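Section 3. Chore Assessment: Small Parts Sorting and Drawer Storage

3.1 Purpose of This Section

This section sets out the procedure for the drawer storage chore in the Marciniak household and shop-floor assessment. It applies to sites that have completed the installation steps in Section 2. The chore stands for a class of work found in garages, repair benches and light assembly: picking up small loose hardware, opening a drawer, placing the hardware inside and closing the drawer again.

Site managers often ask whether a machine can take over this work today. The assessment is intended to give each site its own answer, based on its own parts and its own storage. Results from another site, including the reference results in 3.6, shall not be used in place of a local trial.

3.2 Before You Begin

1. Confirm that the work surface is level and fixed to its frame.
2. Clear the surface of all items not named on the chore sheet.
3. Place the drawer unit at the back of the surface, front face toward the operator. Do not clamp or glue the unit in place. Units in ordinary use are not fastened down, and the assessment is meant to reflect ordinary use.
4. Check that every drawer slides by hand. Replace any drawer that binds.
5. Place the metal parts in front of the unit. Parts may touch one another but shall not be stacked.
6. Enter the site name, the chore number and the name of the operator in the Pakum log.

CAUTION: Route gripper cables along the forearm and away from the work surface. A cable that catches on an open drawer can pull the unit over.

NOTE: Clear drawers are acceptable. Sites using the Nulwood vision package should turn off overhead spotlights, as glare on clear plastic can hide the front edge of a drawer.

3.3 Hand-Guided Runs

Hand-guided runs are completed before any unattended run. The operator holds one gripper in each hand and performs the chore using the gripper jaws only. Fingers shall not touch the drawers or the parts at any time during a run.

1. Hold both grippers clear of the drawer unit and wait for the start tone.
2. Open the drawer named on the chore sheet. Pull it far enough to admit a part, but do not remove it from the unit.
3. Pick up one part and release it over the open drawer.
4. Repeat step 3 until the chore sheet has been completed.
5. Close the drawer until it is flush with those beside it.
6. Return both grippers to the starting position and wait for the stop tone.

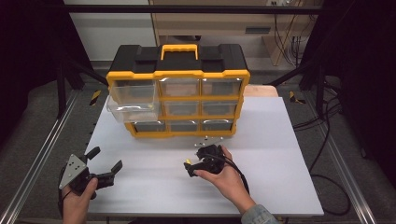
Operators new to the procedure tend to close the drawer with too much force. On a light unit this shifts the base, and the next run then begins from a different position. A shift of this kind is permitted between runs and should be left uncorrected unless the unit has turned away from the operator.

If a part is dropped outside the drawer, the operator may pick it up again within the same run. If it leaves the work surface, end the run and mark it "incomplete." Do not delete incomplete runs from the log.

3.4 Unattended Runs

1. Load the control file built from the site's hand-guided runs.
2. Set the speed limit to the lowest setting for the first 3 runs.
3. Verify that all persons are outside the marked area.
4. Start the run from the control station. Do not reach into the marked area until the stop light is steady.
5. Record the result as "complete," "incomplete" or "stopped by operator."

CAUTION: Keep one hand near the stop button throughout. A gripper that has missed the drawer lip may continue to pull.

3.5 Scoring

A run is complete only when all listed parts are inside the named drawer and the drawer is closed. No partial credit is given. A drawer left slightly open counts against the run, even where all parts were stored correctly. Time is recorded but is not part of the score.

3.6 Reference Results

The Samolach reference site logged 2,000 unattended runs of this chore. Of these, 1,137 were complete. A further 119 were stopped by the operator, and the remainder were incomplete. Most incomplete runs failed at the pick-up stage, with flat parts lying tight against the surface. Drawer opening was the second most common point of failure.

On these figures, the chore is not considered ready for unattended use in a home or on a shop floor. It may be run under supervision where a misplaced part carries no safety or quality risk. Sites with a higher local result should repeat the trial with a second drawer unit before making any change to staffing or work schedules.

Questions on scoring should be directed to Jarosław Czarnecka, Assessment Office.

Section last revised 8 April 2021.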